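Buy the bright rack

Opinion

Most of the arguments I have had in small labs have been about big-ticket items. Which centrifuge, which fridge, whether the balance can go another year without a service. I'd like to make a case for spending twenty minutes on the cheapest thing on the bench, the test tube rack. My position is that it should be a strong colour, it should sit on a pale surface, and it should be left mostly empty when someone is working out of it.

I came to this in a water testing lab in Flevham. We did bore water, tank water and the odd dam, and in a busy month 700 tubes went across one bench. The racks were whatever had accumulated. There were white wire ones with the coating coming off the corners, clear acrylic ones that had gone cloudy, and a few grey plastic ones that came free with a Favero order years before I started. The bench was white. The tubes were clear. The samples, if the customer was lucky, were also clear.

It is hard to describe how tiring that is without sounding precious. You are looking for a see-through thing in a see-through thing on a white thing. You tilt your head to find the light on the edge of the plastic. You put your finger on a tube to be sure it's there. None of it takes long, and you do it all day.

We lost samples. I don't mean a lot of them, and I don't mean they were dropped. They were skipped. Somebody would work along a row and miss one, and it would come back to the cold room with its lid never opened, and on Wednesday somebody else would find a gap in the results. When this was discussed it was discussed as carelessness. There was a memo. There was a sign-off sheet, then a second sign-off sheet to check the first one. I don't recall either making a difference I could see.

What changed it in my row was a set of orange racks bought to replace the ones that had cracked. They weren't chosen for the colour. They were in stock. But within a few days I had stopped tilting my head, and I started taking the orange ones before anyone else got in.

The objection I hear most is that colour is a preference, like a mug, and a lab shouldn't be buying to preference. I disagree. A hole in an orange plate shows up as a hole. A clear tube in front of an orange bar shows you its outline, and often the level of what's in it. A hole in a white plate on a white bench in flat light is much harder to pick. That is a working difference and it belongs in the order form alongside the tube diameter.

The second objection is that coloured racks interfere with reading the colour of a sample. This one is fair. If you are doing a colour comparison by eye, take the tube out and hold it against a white card, as you were presumably taught to. I wouldn't read a faint yellow against orange, and I wouldn't read it against cloudy acrylic either.

The third objection is cost, and it doesn't stand up. When I moved to Zillell I was asked to fit out a teaching bench, and the bright racks in the Chien catalogue were the same price as the white ones. The expensive choice was the stainless steel, which is lovely and lasts forever and has all the visibility problems of wire.

Caps matter too. Screw caps come in a lot of colours, and people tend to use them to code things, red for one batch and green for the next. That works until the bag of green runs out. I would choose one cap colour that contrasts with the rack and do the coding on the label, where it can be written in words. Blue on orange is about as far apart as you can get without trying. We bought 3000 blue caps in one go and I have not regretted it, though storing them was a nuisance.

Then there is the bench itself. I've seen people put dark mats down to solve the clear tube problem. Mats slide, they hold grit, they hide spills of anything colourless, and they get rolled up and left behind the sink. A white top with a matte finish is better. It will mark. It will get pen on it and grey scuffs, and there will be pressure to replace it long before it needs replacing. Leave it alone. A scuffed white surface still shows you a drop of dye or a dark crumb of soil, and that is what it's for.
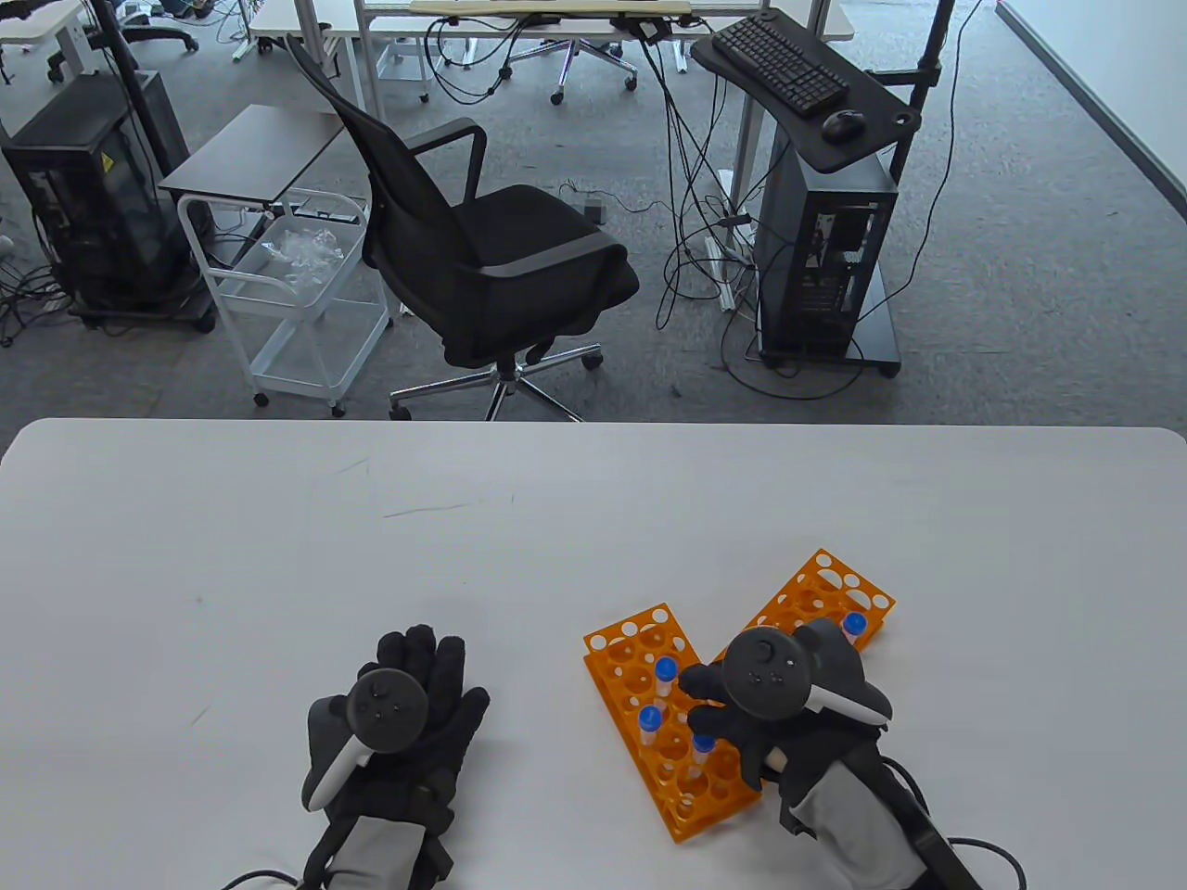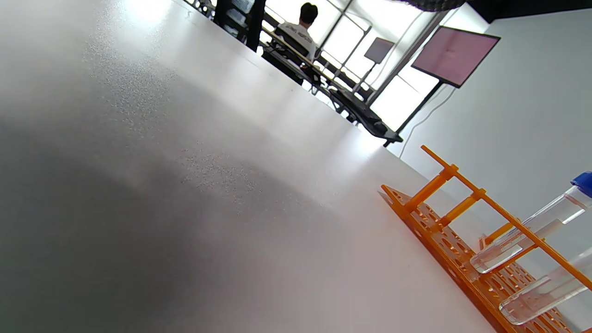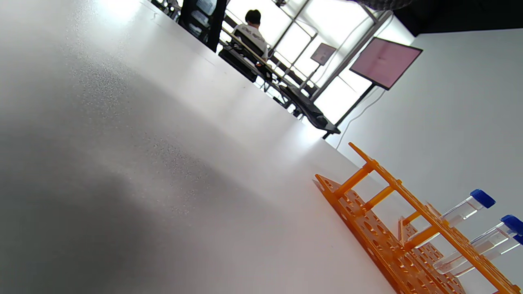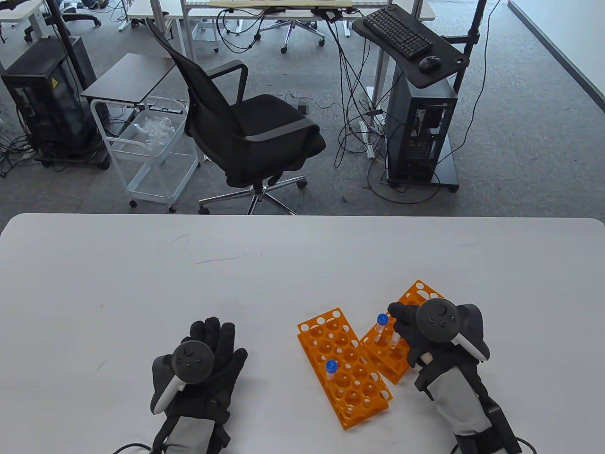 Working with a few tubes at a time is the part of this that gets the least agreement. Labs love a full rack. It looks productive, and in the cold room it saves shelf space, so there I have no quarrel with it. On the bench I want far more holes than tubes. Two orange racks set at angles to each other, with a single blue cap standing in the left one and a hand lifting another over the one on the right, as in the last photo, is close to how I would lay out the work for anyone I was training. You can get your fingers around a tube without brushing its neighbours. You know how many you have at a glance. In gloves, when your fingertips tell you less than usual, the space around each tube counts for even more.

People say this is slow, and on paper it is. A batch of 200 done a handful at a time means a lot of reaching back to the main tray. I timed myself both ways once and the small lots were slower by a margin I was willing to live with. I was also less irritable at four in the afternoon, which I didn't time.

I would not extend any of this to a large automated lab. If you are putting 500 tubes an hour past a barcode reader, the reader doesn't care what colour the rack is, and you have people whose job is to think about throughput. I'm talking about the ordinary bench in the school, the council depot, the winery, the small vet practice. Those places buy racks by habit, usually by reordering the last code on the invoice.

So look at the code before you reorder. Put one of your current racks on the bench with three tubes of water in it, walk to the door, turn around and see whether you can find the tubes. Then borrow a bright one and do it again.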